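## 4. Working with the hand grippers at the garment stations

This section is for the staff of the sorting and folding room at Suncombe. Please read it together with section 3 (Switching on and checking) before your first shift with the grippers. The short version is on the card at each station, but the card does not replace this section.

### 4.1 What changes in your work

Until now each person took a garment from the pile, opened it, checked it and folded it with bare hands. With the Wiltura system, a part of this work is done with two hand grippers, one in the left hand and one in the right. The grippers record how you take hold of the cloth and how you move it. The folding arm in bay 2 learns from these recordings, and later it will take over the simple pieces.

For you this means:

- Fewer pieces per shift are expected from a person who is recording. The target on the board is lowered for that station, and you do not need to ask for it.
- Checking for stains, holes and missing buttons stays with people. The arm does not do it.
- Heavy and difficult pieces (denim, lined coats, quilted covers) stay with people for the present. They are recorded, but the arm does not fold them yet.
- Recording time is paid the same as folding time.

In the first weeks at Nindatetti, many colleagues found that the wrists become tired before the arms. This is normal at the beginning, but pain is not normal. If you have pain, stop and tell the shift lead.

**Note.** The recordings are not used to measure your speed. The agreement about this hangs beside the time clock. If you hear something different from any supervisor, please report it to the staff office.

### 4.2 Before you begin

1. Take off rings, bracelets and watches. Long sleeves must be rolled up above the wrist.
2. Take one pair of grippers from the rack. Both must carry the same pair number. Do not mix pairs, even if they look the same.
3. Press each lever slowly, five times. The fingers must close in the middle and open again without a click.
4. Look at the finger pads. If a pad is torn, or has come loose on one side, put the pair in the red tray and take another.
5. Wipe the pads with a dry cloth. Do not use spirit or the spray for the tables. It makes the pads hard.
6. Sign in at the station screen with your badge. The screen shows code 13 when both grippers are found.

If the screen shows code 59, one gripper is not found. Put both back in the rack for one minute and try again from step 2.

### 4.3 Taking hold of a garment

1. Lay the garment on the work surface as it comes. Do not make it flat before recording. The arm must also learn from untidy pieces.
2. Press the green pedal once. You hear one short tone.
3. Find an edge which is easy to see: a hem, a cuff or a waistband. Bring the open fingers over it from above, with one pad on each side of the cloth.
4. Close slowly, until the cloth does not slide. Do not press more than this.
5. Lift by the width of a hand and wait for one breath. If the cloth slips, let it down and take hold again. You do not need to stop the recording for this.
6. Take the opposite edge with the second gripper, and keep both at the same height.
7. Fold as you learned in the training, lay down the piece and open both grippers fully.
8. Press the green pedal again. You hear two short tones.
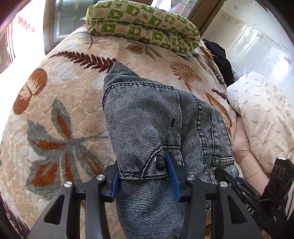 *Fig. 4-1. Grip at the hem of a denim garment, close to a buttoned tab.*

**Caution.** Buttons, rivets and zips damage the pads. Let the pads close on cloth only, with the button beside the pad and not between the pads. With denim this is often tight, so go slowly there.

**Caution.** Never put your free fingers between the pads to correct the cloth. Open the gripper first.

### 4.4 Denim and other stiff cloth

Stiff cloth opens again by itself when you let it go. For this reason hold each fold for two breaths before you open the fingers. If there is a thick seam, grip a little to the side of it. A grip exactly on a double seam is allowed, but the pads wear out quickly.

If a garment is too heavy for two grippers, press the yellow pedal, put the grippers down and fold it by hand. This is not counted as a mistake.

### 4.5 Breaks and end of shift

Change from grippers to hand folding when the screen asks for it. The message cannot be switched off, and the shift lead may not ask you to continue.

At the end, hang both grippers in the rack with the fingers open. The rack light becomes green when the recordings are being copied. Do not take the pair out while the light is green.

Worn pads are ordered from Brabec with part number 241. Write the pair number on the sheet at the rack, also when you have already changed the pads yourself.

### 4.6 If something is not right

| What you notice | What to do |
|---|---|
| Only one tone when you end | Press the pedal once more and wait |
| Fingers close to one side | Red tray, take another pair |
| Cloth slips at each try | Wipe pads dry, then change pads |
| Rack light stays off | Push the grippers fully into the holder |
| Pain or numb fingers | Stop, tell the shift lead, change to other work |

For problems with the folding arm itself, see section 6. Do not enter bay 2 to look for the cause.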